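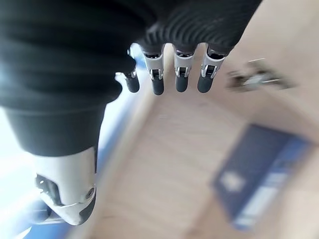
旧登记号要不要重编：镇史馆藏品目录迁移

搜索本版 请输入关键词 搜索

版块：地方馆藏与陈列 > 登记编目

灰尘与标签（楼主）
Livbridge 镇史馆，藏品以农具、商铺账册、度量衡器和老照片为主。七月要把纸质总登记簿和卡片目录并进新数据库（Gredico 的小馆版，已经买了，不讨论换软件）。现在的问题是编号。
馆里先后用过两套号。早期是流水号，从头往下写，不分年份，不分来源。后来 Grigore Barbu 任馆长时改成“年份.批次.件号”三段式，但只对新入藏的执行，老东西没动。中间有一段过渡期，同一件东西两个号都写过，有的写在器物底部，有的只写在吊牌上，吊牌掉了就只剩卡片。
我的想法是趁迁移全部改成三段式，旧号进“曾用号”字段。年份不明的统一用一个虚拟年份。先听听各位意见，特别是做过整馆重编的。

木箱底
反对重编。
登记号的作用是唯一标识，不承担表意功能。流水号只要不重复就是合格的登记号。三段式看着整齐，里面的年份信息数据库有“入藏日期”字段存，没有必要塞进号里。
重编的代价在号以外的地方：捐赠协议、借展合同、保险清单、已经印出来的图录、别人论文里的脚注，引的全是旧号。这些你改不了。

灰尘与标签（楼主）
论文脚注靠曾用号字段可以检索到。借展合同现行有效的只有两份，都可以出补充说明。

木箱底
检索得到的前提是检索的人知道去查那个字段，公众端默认不显示它。另外曾用号字段在你那个版本里是单值还是多值？如果是单值，过渡期那批双号的东西就已经放不下了。

灰尘与标签（楼主）
刚查了，单值。多值要在管理端改字段定义。

T_Pirvu
我是 Tudor Pîrvu，在 Jamdale 的区域档案室做编目，我们和楼主的馆共用一部分照片底片，所以利益相关。
Jamdale 做过整体重编，我的结论是可以做，但条件很窄：
1. 重编和实物盘点必须是同一个动作。人站在架子前，手里拿着东西，旧号新号同时核对。在办公室对着卡片重编，错误会全部带进新系统，以后更难查。
2. 对照表独立保存，纸质一份，纯文本一份，不依赖数据库。
3. 旧号不从器物上去除。新号另写，旧号划单线，保持可读。
4. 每个柜子做完，由另一个人抽查。
我们当时抽查的比例是 20%，错误主要出在成套器物上。砝码、量斗、茶具一类，旧号有时编整套，有时编单件，有时盒子一个号、里面另有号。卡片上写“一套”，没有写含几件。

柜门关不严
问下成套的最后怎么处理的？我们馆也有，砝码盒里明显混进了别家的砝码，登记簿上没提。

T_Pirvu
盒子和内容物算一个父记录，每件内容物建子记录，子号用斜杠接在父号后面。来源可疑的也给子号，备注写“是否原配存疑”，不移出，不另立号。移出是研究判断，登记阶段不做这种判断。

木箱底
第三条我补一个不同意见。划线也是在器物标识上增加痕迹，对多孔材料（未上漆木、素陶）不合适。没有隔离层直接写的旧号本来就渗进去了，再划一笔只会更乱。建议这类材料只用系绳吊牌，旧号原样不动。

T_Pirvu
接受。我们那批以金属和上釉陶器为主，我写得太笼统了。

阿梅里
插一句虚拟年份的事。千万别用。
我接手过一个用虚拟年份的馆，前任选的年份恰好早于建馆，当时大家都知道是假的。换了两任之后，有人按这个年份写展板，写成“本馆建立之前已由教区代管”，查了很久才发现教区根本没有代管过任何东西。
年份不明就让号里没有年份。硬要三段式，第一段用字母，不要用像年份的数字。

灰尘与标签（楼主）
这条有说服力。虚拟年份取消。

Bailly_A
关于字母前缀，注意排序。多数系统按字符串排，字母段会整体排到数字段之后或之前，中间不混排，这没有问题。有问题的是件号不补零，5 会排在 20 后面。迁移前统一位数，或者另设一个排序键，显示号保持原样。我倾向后者，因为补零本身也会让新号和实物上写的号不一致，搬库房的时候有人会按字面去对。

楼主回头可以找 Gredico 要一份导入模板，里面有没有单独的排序键列，一看就知道。

灰尘与标签（楼主）
有，叫“内部顺序”，之前以为是展陈用的，一直空着。

库房钥匙
我觉得大家把不重编说得太理想了。两套号并存，日常成本是真实的。写流水号的时候少写一位、多写一位，都仍然是一个合法的号，指到另一件东西上去。三段式写错了多半查无此号，当场就能发现。我们馆误归架的记录里，流水号那部分占大约 5 成，而它在总藏品里的份额比这小得多。

木箱底
校验的问题用校验手段解决。标签上加条码，或者标签上印号的同时印品名简称，归架的人核对两项。不需要动号。

库房钥匙
条码要设备，要耗材，要有人换掉脱落的标签。小馆的库房里往往就一张桌子一支铅笔。品名简称我同意，这个不花钱。

木箱底
那就品名简称。

柜门关不严
品名简称本身也要规范，我们这里同一种东西卡片上有“杆秤”“戥子”“小秤”三种叫法，实际混着用，戥子和杆秤还不是一回事。

T_Pirvu
简称从受控词表里取，词表先定，再印标签。顺序反过来就要印两遍。Bartoš 那本衡器分类对小馆来说粒度够用，地方叫法放进“俗称”字段。

灰尘与标签（楼主）
汇总一下目前的方案，有问题请继续指出：
- 早期流水号保留，作为正式登记号，不改。
- 三段式的继续三段式。
- 双号器物以总登记簿上写的那个为正式号，另一个进曾用号；曾用号字段先改成多值再导入。
- “内部顺序”列用脚本生成，显示号不补零。
- 成套器物按父子记录处理，盒子归父记录。
- 标签加品名简称。
- 不使用虚拟年份。
还没定的：总登记簿和卡片冲突、实物上又没有号的，以哪个为准。

阿梅里
以总登记簿为准，卡片内容全文录入备注，不要只录差异。以后有人复核，需要知道卡片原来写了什么。

木箱底
有例外。如果登记簿那一页是后来誊抄的，卡片可能更早。先看笔迹和墨水，誊抄页通常整页一气写完，没有逐条入藏时的参差。

灰尘与标签（楼主）
确实有誊抄页。Mircea Pop 说那几页是登记簿受潮后补的，他当时在馆里帮过忙，原页应该夹在簿子后面的纸袋里，我去找。

库房钥匙
原页找到以后单独编档案号，别再夹回去。
另外我对第一条保留意见。流水号不改可以，至少在显示的时候前面加个馆藏类别字母，不进正式号，只是显示。

木箱底
显示加字母，过几年就有人把它当成号的一部分抄进合同。

库房钥匙
那是培训问题。

木箱底
我见过的都没靠培训解决。这条我们说不到一起，楼主自己定吧。

灰尘与标签（楼主）
先不加。纸袋找到了，原页有霉斑但字迹可读，已经隔纸平放，和 Zamfira Ardeleanu 约了来看，她处理之前不扫描。誊抄页那部分暂缓导入，其余先从度量衡器柜开始盘。

Bailly_A
导入前先拿一个柜子的数据试一遍，再导出来和原表逐列比对。我碰到过父子记录在导出时斜杠被当成日期分隔符，子号变成了日期。表格软件里那一列先设为文本格式。

灰尘与标签（楼主）
收到，列格式已改。

联系管理员 | 版权归各发帖人所有 | 返回顶部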